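Bendstead Makerspace Cooperative
Equipment Working Group
Minutes of the January meeting

Present: seven members of the group, with two more joining by phone after the first item. Apologies were received from the metal shop and from the evening class leads.

The meeting opened at 6:40 pm, a little later than planned, as several people were still finishing up in the main shop and it seemed kinder to wait for them.

1. Minutes of the last meeting

These were read and agreed with one correction. The drill press under discussion last time was the small one by the window, and the large one is working nicely and never needed a new belt. Thanks to the member who spotted this before we ordered the part.

2. Matters arising

The extraction hose has been replaced. The label printer is still out on loan to the textile room, and we would dearly like it back.

3. Review of the Hosby cable handling kit

Most of the evening went on this, as expected. Members will remember that Hosby has offered us its two-arm kit on an annual plan, made up of the arms themselves, the grippers, a year of support and the practice software, in which a job can be set up and run on screen before anything is tried on a real bench. The offer stands at $4000 for the first year. The competing offer from Viston is for a single arm at a lower price, and we agreed last time that we would look at Hosby first and give Viston a fair hearing afterward.

Our interest, for those who missed the autumn discussion, is in the wiring harness jobs we take on for Barajas. These are short runs of thin wire and cable, drawn off a spool, laid out and held while somebody fits the ends. It is fiddly work and hard on the hands, and the people who do it for us have been very patient. The last order was for 873 pieces, and everyone in the room who had helped with it remembered it well.

The member who has been trying the practice software gave us a full and cheerful report. Setting up took most of an afternoon, largely on account of our elderly desktop computer, and after that things moved along at a good pace. A flexible wire is a much harder thing to simulate than a block or a bottle, and the group had wondered whether the software would treat it as a stiff rod. It bends and curls quite believably, although our member felt that it was a touch springier than the stuff we buy. A total of 51 trial runs were logged. The group did not ask for a breakdown by result, as the settings were being changed all the way through, but we would like one for the next round, with the settings left alone.

There was a good long conversation about the grippers. Some members liked the narrow fingertips very much and thought they would suit our thinner cable. Others worried about what a firm pinch might do to the jacket over hundreds of pieces – a fair point, and one the software can't answer for us. Hosby's leaflet says that the closing force can be adjusted, and we would want to see that done in person, with our own cable, before signing anything.

The question of bench space also came up. Two arms fixed along the back of a table leave the front clear for a person to work, which several people liked, but our own bench stands hard against the pegboard and would have to come forward. It was noted that the bench is also the only good place for the soldering class, and that the class must not be squeezed out.

Two views from the practice software are included with these minutes for members who could not be with us.
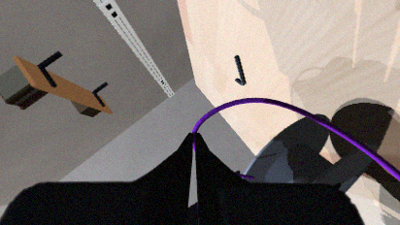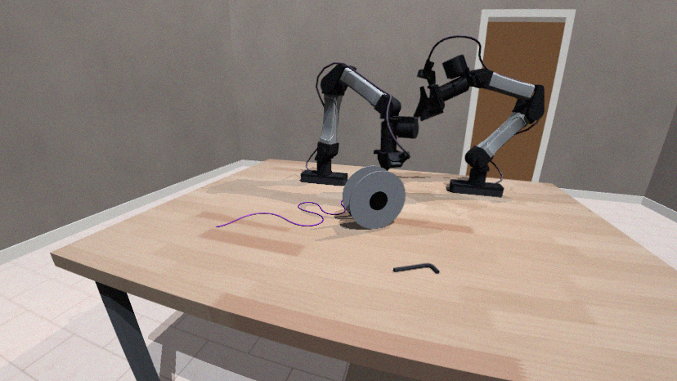

On training, the plan includes 2 sessions, which the group thought rather thin for a shop with as many part-time members as ours. One of the members on the phone had asked Hosby whether further sessions could be added, and was told that they could, at a price to be quoted. We would like that price in writing. We also talked about who would be allowed to run the arms without supervision, and felt that the rules for the laser cutter would make a sensible starting point.

There was a friendly difference of opinion over whether to buy outright at the end of the first year. It was agreed to leave this until we know whether the kit earns its keep.

Agreed: to ask Hosby for a demonstration at our own bench, using cable that we supply.
Agreed: to request written prices for extra training and for spare fingertips.
Agreed: to invite Viston to present its single arm on the same terms.

4. Winter opening hours

The shop will keep to its present hours until the end of the heating season. The side door sticks in cold weather, so please give it a good push and check that it has latched behind you.

5. Any other business

A box of clamps has been donated and is on the shelf beneath the band saw. Would whoever borrowed the long extension cord kindly return it to the hook.

The meeting closed at 8:25 pm. The next meeting will be held in February, in the upstairs room, with the Viston offer as the first item.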